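Home | Readings | Moon Notes | Shop

Print this post | E-mail this post

So I finally pulled a full rune cast for October, and wow, it was a bossy one! I used the Pinheiro set (the little clay ones I got in Preko) and laid out 7 stones on my bedroom floor before breakfast. Raidho landed right in the middle, so travel is on my mind again, and I'm taking that as a yes to the Sesosbridge solstice weekend.

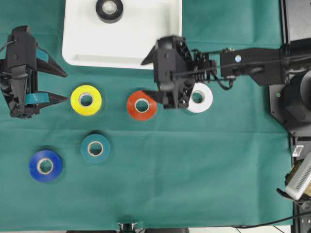

Raidho in the center always meant a delay for me, commented mossandmarrow, so maybe book the refundable ticket. Fair point! I've slept on it and I'm still going, but I did write "patience" at the top of my journal page.

Next up is the Cisten beginner cast, just three stones, one question, no peeking at the book until you've sat with them a while.
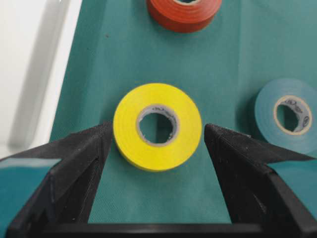

Yellow tape, close up.

Older posts | Newer posts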